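The restaurant bread charge

June 15, 2023
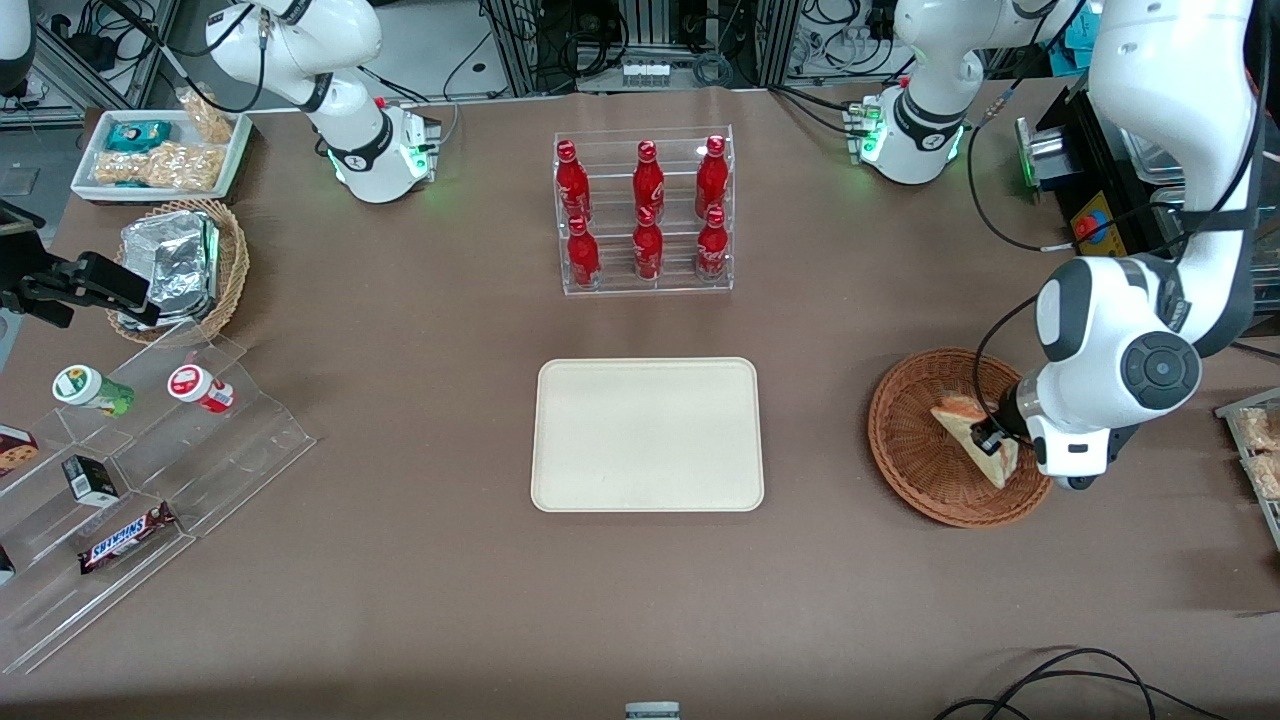
Three places in Trildale now put bread on the bill without asking whether you want it. The going rate is a few pounds a head, and the menus call it a cover, a welcome or, in one case, "our sourdough journey". I have eaten all three journeys and I remain to be persuaded.

The argument in favour was put to me by Cinzia Marino, who ran a dining room for years before moving here. Flour has gone up, she says, and so has the gas for the oven. Fair enough. But so has the price of the fish, and the fish doesn't arrive unless I order it. She also tells me that diners abroad pay this sort of thing without a murmur. Perhaps they do. They also tend to get the basket filled again, which has not happened to me once at Flarkico, where I paid for 2 people and shared what I would call a sandwich's worth.

Then there is the claim that charging cuts waste. Thabiso Zwane sent me a leaflet from a trade body saying that one kitchen saved 878 slices over a season. It doesn't say which kitchen, how long the season was, or who was counting slices when they should have been cooking. If people aren't eating the bread, the simple cure is to ask them first.

Oltomton, to its credit, took the charge off when I asked, though it took about 6 minutes and a word with the manager. The other two said it was "policy".

I'll go round again in September, when the new menus are out. If your local does free bread, and it's any good, write in and tell me what they've done to the butter.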